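4.2 Evaluation of the Fluveo kit in household rooms

The second product under review was the Fluveo hand-held gripper kit, sold by Landa as a complete package for recording manipulation data without a robot arm. The kit contains two grippers, a set of marker cubes, a head-mounted camera, cables, and a license for the Dolura processing software. We used the kit as delivered, with the default settings, and followed the vendor's printed setup guide. The only change we made was to shorten the calibration routine after the first session, as described in Section 3.4.

Kitchens and living rooms were covered in Section 4.1. The present section deals with bathrooms, which we expected to be harder for the tracking system. Bathrooms are small, many of their surfaces are white or reflective, and the operator often has to work close to a wall or a fixture. Three bathrooms were used, all in occupied homes. Furniture and toiletries were left where the residents kept them, apart from the items needed for the task list.

Each operator wore the camera and held one gripper in each hand. The task list had 10 entries, including moving a cup to and from the counter, opening and closing a cabinet door, hanging a hand towel, and placing a toothbrush in a holder. Operators were told to work at their normal pace and to keep both marker cubes facing the camera when they could do so without twisting the wrist. They were given no other instructions about posture. Where space allowed, two operators recorded in the same room.
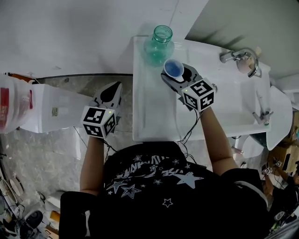

Figure 5. Operator's view during a cup task at a washbasin. The jaws of the right gripper hold a blue cup; a marker cube is attached to each gripper.

Across the three bathrooms we collected 362 recordings. A recording was accepted when the software returned a continuous path for both grippers from start to finish. Rejected recordings were reviewed by hand and sorted by cause. The most common cause was loss of one cube behind the operator's own forearm, usually during tasks that called for reaching across the body. Glare from the mirror or the faucet was the second cause. We had expected glare to be the larger problem, but turning off the light over the mirror removed most of it.

Having patterns on several faces of the cube was useful in these rooms. When the wrist turned and one face moved out of view, the software usually picked up the next face with no visible jump in the path. The competing Ross kit, which uses a single flat marker on each hand, lost the hand more often on the same tasks (see Table 6). The Ross grippers are lighter, however, and operators preferred them for tasks that kept the hands above shoulder height.

Grip quality was judged separately. The Fluveo jaws held thin plastic cups and bottles well, and we saw little slipping on smooth surfaces. Small flat objects were more difficult. A bar of soap could be lifted from the counter only when the operator pushed it against a wall or raised edge first. The jaws do not report force, so operators had to judge by eye how far to close them. New operators tended to squeeze soft items too hard during their first session. Most had corrected this by the second.

The cables were the main complaint. They run from each gripper back along the arm, and in a narrow room they can catch on a door handle or drag over the front of the counter. Landa supplies elastic straps for the forearm, which helped, though one operator found them tight after a long session. We recommend fitting the straps before the cables are connected. Strapping them afterward took around 5 minutes per operator and often meant repeating the calibration.

Normand MacPherson carried out the software checks and prepared the cause labels for the rejected recordings. The labels are included with the released data. Results for the remaining room type, the laundry area, are given in Section 4.3.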